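Foire aux questions -- Les lettres en bois de l'atelier Cellidside

Vous êtes nombreux à nous écrire au sujet de nos lettres en bois, et comme les mêmes interrogations reviennent d'un message à l'autre (ce qui nous fait toujours plaisir, cela veut dire que les blocs sont bel et bien posés sur des tables quelque part), nous avons pris le temps de rassembler nos réponses sur cette page. Elle a été rédigée par Annelies Hollenstein, relue par Mathias Hofstetter à l'atelier, et mise à jour le mercredi 4 mai 2022. Si vous ne trouvez pas votre bonheur, écrivez-nous, on répond à tout le monde, parfois avec un peu de retard pendant les semaines de ponçage.

À partir de quel âge peut-on jouer avec les lettres ?

Nous les conseillons à partir de 3 ans. Un enfant de cet âge ne va évidemment pas écrire son prénom tout seul le premier matin, et ce n'est pas du tout le but ! Il va d'abord les empiler, les aligner, en cacher deux sous le canapé, vous en apporter une en demandant « c'est qui, celle-là ? ». Laissez-le faire. Les lettres deviennent familières comme les gens du quartier, à force de les croiser. Avec les plus grands, on passe aux mots courts, puis aux mots croisés sur la table, et nous connaissons une grand-mère de Plesden qui y joue le soir avec ses sœurs en comptant les points.

Combien de blocs contient une boîte ?

La grande boîte en contient 56, avec davantage de voyelles que de consonnes rares, cela va de soi. Nous avons longtemps hésité sur le nombre de E. Gebhard Stöckli, qui tenait une classe à Matham avant de nous rejoindre, trouvait qu'il n'y en avait jamais assez, et il avait raison : essayez donc d'écrire « élève » avec deux E. La répartition exacte est imprimée sous le couvercle, ce qui est bien pratique au moment du rangement.

Les couleurs ont-elles une signification ?

Pas une signification obligatoire, non. Beaucoup de familles décident que les voyelles sont rouges et les consonnes bleues, d'autres trient par couleur simplement parce que c'est joli. Dans nos boîtes, les couleurs sont mélangées exprès, pour que l'enfant regarde la forme de la lettre et ne se fie pas à la teinte du bloc. Si vous préférez un jeu trié, précisez-le dans votre message au moment de commander et nous le préparerons ainsi, sans supplément.

Pourquoi seulement des majuscules ?

C'est sans doute la question qu'on nous pose le plus ! Les majuscules d'imprimerie sont plus faciles à distinguer les unes des autres, et un enfant qui retourne un b minuscule obtient un q, qu'il tourne un peu et le voilà avec autre chose encore. Cela peut être très amusant, mais au début c'est surtout déroutant. Une série en minuscules est à l'étude chez nous depuis un moment. Emil Eberhard en a dessiné une première version, que nous espérons montrer en octobre -- sans rien promettre, car il n'est pas encore content de son g.

Sur quelle surface faut-il jouer ?

Une table dégagée, bien éclairée, et si possible claire. Les lettres blanches se lisent très bien sur leurs blocs colorés, et les blocs eux-mêmes se repèrent d'un coup d'œil sur un plateau blanc. Pour une première séance, sortez-en peu. Une poignée suffit largement, les autres restent dans la boîte, et vous verrez que l'enfant s'y intéresse bien plus longtemps que si vous renversez tout devant lui. Disposez-les sans ordre particulier, avec de la place autour, pour que chacune puisse être prise facilement.

Comment se joue le jeu des contours ?

C'est notre préféré, et il ne demande qu'un feutre effaçable et une surface sur laquelle on a le droit d'écrire (essayez d'abord dans un coin, s'il vous plaît, nous avons reçu des messages désolés). Posez un bloc, tracez son contour à main levée, puis enlevez-le. L'enfant doit retrouver quelle lettre habitait là et la remettre à sa place. Au début on trace tout le tour, ensuite on n'en dessine plus qu'une partie, un côté, un angle, et le jeu devient nettement plus difficile. Un trait fin convient mieux qu'un trait épais. Ne cherchez pas à dessiner droit : un petit crochet au bout de la ligne n'a jamais gêné personne.

Voici à quoi cela peut ressembler avec un A rouge orangé, un bout de contour vert le long du bloc et quelques autres lettres sur la table blanche. 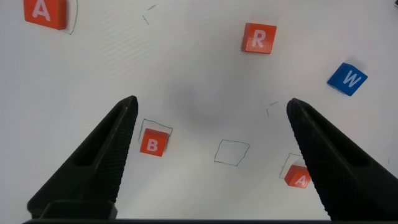

Comment nettoyer les blocs ?

Un chiffon à peine humide, puis un chiffon sec, et c'est tout. Surtout pas de lave-vaisselle, et pas de bain prolongé dans l'évier non plus, même si l'on vous assure que les lettres voulaient nager. Le bois gonfle, et il ne reprend pas toujours sa forme. Pour les traces de feutre sur la tranche, une gomme blanche toute simple fait très bien l'affaire. Les traces de confiture partent à l'eau tiède, en insistant un peu dans les angles.

Et pour effacer les traits sur la table ?

Tout dépend de ce que vous avez utilisé. Le feutre effaçable s'en va au chiffon sec s'il est récent, et avec un peu d'eau savonneuse s'il a passé la nuit. Le crayon se gomme doucement. Pour le reste, nous préférons ne pas vous donner de recette miracle, car ce qui a parfaitement marché sur la table de Pirmin Wallner a laissé un rond mat sur celle de son voisin.

J'ai perdu une lettre, puis-je en racheter une seule ?

Mais oui, bien sûr ! Indiquez-nous la lettre, la couleur et, si vous la connaissez, l'année d'achat, parce que nos teintes ont légèrement changé au fil du temps. Nous expédions les lettres seules par courrier ordinaire, dans une enveloppe matelassée. Nous gardons dans l'atelier une réserve de 4000 blocs, toutes lettres confondues, et il faudrait vraiment jouer de malchance pour que la vôtre manque. Avant de commander, regardez tout de même dans les poches des manteaux et au fond du coffre à jouets -- une fois sur deux, on nous écrit le lendemain pour annuler.

Comment les ranger pour s'y retrouver ?

La boîte d'origine convient, à condition que le couvercle survive. Certaines familles utilisent un sac en tissu, agréable pour piocher à l'aveugle, mais moins pour retrouver le Z. À l'école, Gebhard rangeait les siennes dans des petits casiers peu profonds, une lettre par case, et les enfants faisaient le rangement eux-mêmes en chantant l'alphabet, assez faux d'ailleurs. Si vous avez deux boîtes de couleurs proches, faites une marque au crayon sous chaque bloc avant de les mélanger.

Vendez-vous aux écoles et aux bibliothèques ?

Oui, et avec grand plaisir. Les écoles peuvent commander sur facture, et nous préparons volontiers des assortiments particuliers, par exemple davantage d'accents ou uniquement les lettres des prénoms de la classe. Comptez 2 semaines de préparation pour ces commandes-là. La boutique Lanz, à Matham, a toujours une boîte ouverte sur son comptoir si vous souhaitez prendre les blocs en main avant de vous décider, et l'on vous y laissera jouer un moment sans vous presser.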